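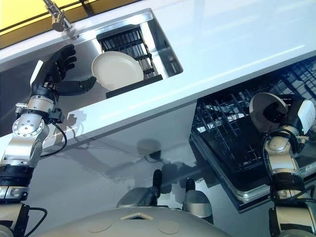

Subject: Re: [glaze-list] Tustard again, and pinholes

Marjan Shirazi wrote on Wednesday:

> I've now fired 25 test tiles of Tustard over the Gular clay and every
> one has pinholes. Same cone, same bucket, sieved twice. The old recipe
> card says "apply generously," which I did. Does anyone on the list
> still use this glaze, or is it only passed around to keep beginners
> humble? Also, has anybody got it to go gray? Mine comes out the color
> of a wet dog.
>
> Marjan

Marjan,

I still use it, in the sense that I still have half a bucket and am too cheap to dump it. You have my sympathy. I wouldn't blame the sieve. Tustard was worked out by people at the old Sostari studio who bisque fired much hotter than most of us do now, and Gular is a gassy clay at the best of times. Put a thick coat of a stiff glaze on top of that and you've built a very small mud volcano.

What helped me was a slower bisque with the lid propped for the early part, then a thinner coat than the card asks for. "Generously" isn't a measurement. My late teacher, who was generous with everything but praise, used to dip for a count of 4. I got down to 2 and the pinholes mostly went away, along with some of the depth everyone likes to go on about.
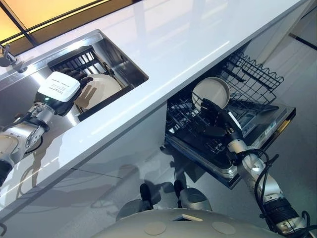

Then there's the cooling. The Oosthuizen handout tells you to hold at the top for an hour and then crash the kiln, and I followed it like scripture for years. These days I hold a bit lower on the way down, which gives the surface time to heal over. My kiln's controller disagrees with me on what "hold" means, so I sit there with a thermos and a paperback and press buttons at it. You may have a newer controller and a richer social life.

As for the price, yes, I saw the post from the fellow who spent 3,000 on a new kiln to cure his pinholes. I also saw his pinholes. They look lovely in there.
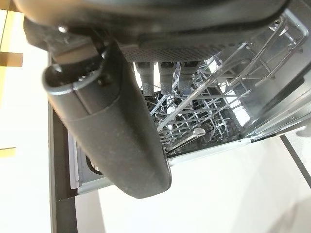 Gray is another matter, and I'd stop expecting it from the bucket alone. The wet dog is your iron. Marjan, you don't say whether your water is hard, whether you calcine anything, or how old your frit is, and any of those could be pushing it brown. My own best result came from cutting the iron in half and adding a pinch of black stain, and even that leaned green in daylight. If we're all going to argue over "gray," we should at least mean the same one, so take the big rounded part in that last picture: dark, matte, with a slight speckle you only notice on a second look. I'd happily eat soup out of a bowl that color. What I get is closer to the soup.

Try three tiles before you mix a whole new batch: one thin, one with less iron, and one exactly as the card says so you have something to be angry at. Write on the backs. I have a shoebox of the most interesting tiles I ever made and no idea what's on any of them.

If you do crack it, post the numbers to the list this time and not just a photo with a smug caption. That goes for the raku people too.

Is the group clay order still going in for July? I'm down to one bag and it's the Gular.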